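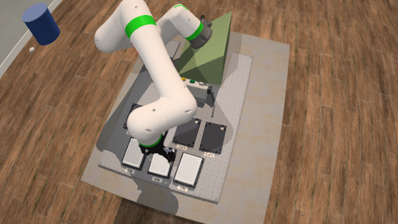 August, notebook, sim bench. Continuing with the Sekden vs. Dosell finger question.

Started at 9:15 with the same cell as before: three plates at the front, tray nests behind, task is pick from the IN row and set down on the tray behind it. Physics step unchanged. I did not touch the friction values, and I am writing that down because last time I did touch them and then spent an afternoon admiring the results.

Sekden fingers first. 400 picks, 93 bad ones. Nearly all the bad ones are the middle plate, where the fingers come down a hair rotated and one tip lands on the rim of the holder. The solver handles this by launching the well plate at a speed I would not want in a building with people in it. Left and right plates are fine. I suspect the wrist offset in the middle approach pose, which I typed in by hand back when I trusted myself.

Dosell fingers next, same 400 seeds. 4 bad ones, all of them drops on the way up. Looks like a landslide until you remember that the Dosell collision mesh is the simplified one Suominen sent over, basically two bricks with good manners. The Sekden mesh has every chamfer in it. So at the moment I'm comparing a gripper with a drawing of a gripper. Need both at the same level of detail before anyone puts these numbers on a slide. Please do not put these numbers on a slide.

Cycle time is no help either. The planner likes to swing the elbow out wide before it drops to the plate, and it does this with both sets, so whatever the fingers save gets eaten by scenery. Tried capping joint 4 speed. Slower and still wide. Put it back.

Second arm stayed parked for all of this. It still counts for collision checks, so the planner keeps flinching away from it. Could freeze it as a static body and get some time back — ask the Zestier side whether they need it live for the handoff test.

Log got to 3,042 lines before I noticed the contact warnings were printing twice. One logger too many, mine. Fixed.

Shadows: left them on. The camera comparison will want them, since the arm puts a good dark patch over part of the plates and the well finder has only ever met nicely lit ones.

To do:
re-measure middle approach pose, from the model this time
decimate Sekden mesh, or get the real Dosell one out of Suominen
rerun both, same seeds
bigger letters on the plate labels, I can't read them at the default zoom
rename "final_grip_2"

Stopped at 5:40 with the rerun queued.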